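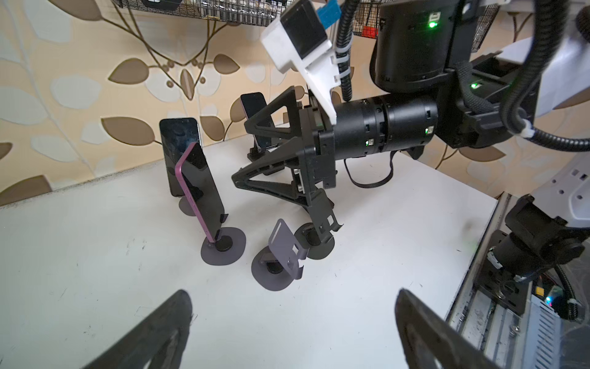 One of the two arms in the Trorkitley cell with phones and stands on the table. Photo: Grudevness

Two robot arms sharing a table learned to set smartphones on stands more reliably when part of their training was given over to mistakes, according to results released in August by the robotics group at Grudevness.

The group, led by Mulugeta Tesfamariam, recorded 3275 demonstrations in which a person steered both arms through the job by hand controls. In 511 of them the operator was told to start from a bad position: a phone at the wrong angle, a stand facing away from the arm, or a grip too close to the corner of the case. The operator then had to recover and finish the placement.

A control policy trained on the full set completed 34 more placements in a test series than one trained on the same number of clean demonstrations. Both were given the same phones, the same stands and the same time limit.

"We used to throw the messy recordings away," Tesfamariam said. "The arm would then get into a spot it had never seen and just stay there." 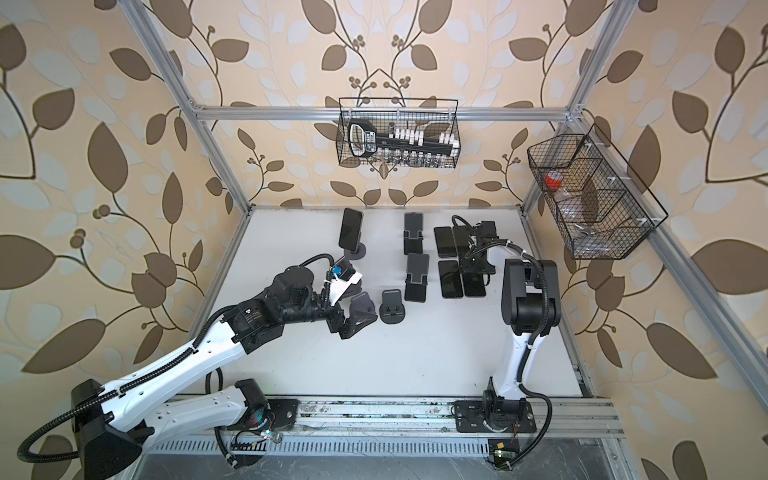

The phone task was picked for the trial as it combines thin, glossy objects with supports that have to be approached from the right side. The group also wanted the arms to work in each other's way. Both reach over the same flat white surface, where phones lie face-up close to one another and stands of more than one type are spread across the table. An arm going for one phone has little room to spare beside the next, and the policy has to choose a stand that is still free.

Estela Vergara, who ran the tests, said most of the remaining failures came at the last step. The arm would bring the phone to the stand at a good height but let go slightly early, and the phone slid off. Failures while picking up from the table fell sharply once the recovery recordings were added.

The software, named Tu, takes pictures from cameras on the wrists and from a fixed camera by the workspace. It does not use touch sensors. Vergara said adding them is under discussion, although the group first wants to see how far more recovery data will go.

Vandum, which paid for part of the work, plans to try the method on a packing line. Grudevness will release 3000 of the recordings to other research groups later in the year.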